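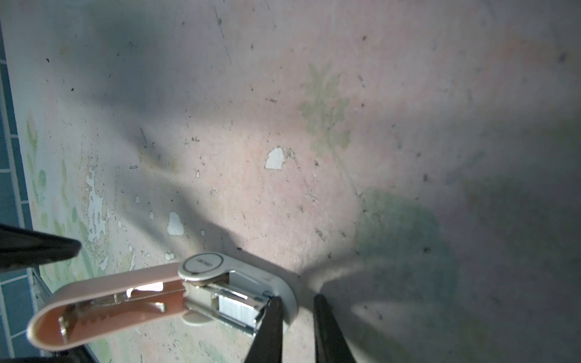
Re: [bench-automation] Desk kit loading at Kandberg: who does what after the change

From: Archie Lamont
Date: 28th January
To: bench-automation list

Lăcrămioara Moldovan wrote:

> Archie,
>
> I read the rollout note for the stapler step and have a few questions before we copy the setup at Crichton. We have six people on kit preparation and they have all seen the note by now, so I would like to give them proper answers.
>
> 1. The note says loading is "automated". Does that cover opening the stapler, placing the strip and closing it again, or only part of that?
>
> 2. What happened to the people who did the step by hand? The note gives their new title (cell attendant) and nothing about the work.
>
> 3. You kept the old painted board as the work surface. Delum quoted us for a plain matte plate. Is the plate needed?
>
> 4. How are jams booked? Here a jam goes against the person at the bench. I do not want that rule carried over to someone who is minding a machine.
>
> 5. Does anyone lose grade?
>
> Lăcrămioara

Answers in order.

1. Scope of the step

Part of it. The operator or the feeder presents a closed stapler. The arms open it, hold it open, place the strip and check that it is seated in the magazine. Closing is done by the arms on the models we have taught so far. The test staple is still made by a person, and that person signs the kit card.

We have taught 17 models. The pink one with the white head took longer than the others. With the long arm swung out it lies diagonally across the board, and the fingers have to come down next to the white head without pushing on the hinge end. The strip in the open magazine is a bright block of parallel wires, which is easy to find under even light and less easy when a shadow crosses it. The round badge on the head gave false matches against another model until the Wusine template was cropped to leave it out.

Anything outside the taught list goes to the manual bench. So do returns with a bent rail or a spring that has come off its seat. The cell does not diagnose these. It retries, stops and lights the lamp.

2. What the people do now

Before the change we had four people loading full time. They are all still in the department. The current split:

– Two attend the cells, one per shift. Attending means filling the feeder, clearing stops, making the test staple and writing the stop log.
– One works the manual bench on untaught and damaged models.
– One teaches new models. This was the person with the most bench experience, and the job went to her for that reason. She had no programming background. The Wusine teaching screen took her six shifts to learn to the point where she could work alone.

The work has changed more than the headcount. Loading by hand is repetitive, but the pace was set by the person doing it. Attending a cell is long waiting with short interruptions, and the interruptions come when the machine decides. Both attendants reported in November that the first weeks were more tiring than the old job. We changed two things. Stops are now batched where possible, so a failed unit is set aside and the cell carries on until the tray is full. Attendants also swap with the manual bench halfway through the shift if they want to. Most shifts they do.

The manual bench has become harder. It used to get a mix of easy and awkward units, and it now gets only awkward ones. The old hourly target made no sense after that and has been withdrawn. Please withdraw yours on the same day the cell goes live. We did it roughly a month late and it caused a justified complaint.

3. Work surface

We are still on the painted board. It is scuffed, the paint is flaking and it has a leaf pattern on it. The pale finish itself is fine. The chipped places show as bright white patches and were picked up as parts on some passes. Masking the fixed patches helped, but new chips appear and the mask has to be redone. The green leaves have not caused trouble at the confidence level we run.

Shadow is the larger problem. Broad bands fall across the board and move with the arms and with the time of day. A matte plate will not remove them. If the budget covers only one item, I would take the Delum light hood first and the plate second. Long term you want both. We have asked for ours.

4. Jams and stops

A stop is booked to the cell, with the model and the stage (open, place, seat, close). No name is attached. The attendant's initials are on the log sheet for shift handover only, and this is written into the local agreement so that it cannot drift. A jam found at the test staple is also booked to the cell. A jam on the manual bench is booked to the model.

I would get this in writing before installation. Afterward there is a history of numbers with names next to them, and somebody will want to use it.

5. Grade

No one lost grade. Attendants kept the loading grade. The teaching role went up one. The manual bench is under review, and my view is that it should go up as well, given what it now handles. I will post the outcome here when there is one.

Two points you did not ask about:

– Keep one hand-loading station fully equipped. When the cell is down, people need the jigs and the strip bins where they used to be. We had moved ours to storage and lost most of a shift.

– Let the bench staff choose the order in which models are taught. Our first list was sorted by volume and put the easiest models first, and the ones people disliked handling stayed on the bench for months.

The stop log template and the stage codes are in the list archive under Kandberg. The codes for "seat" and "close" were swapped in the first version, so take the later one.

Archie Lamont
Kit preparation, Kandberg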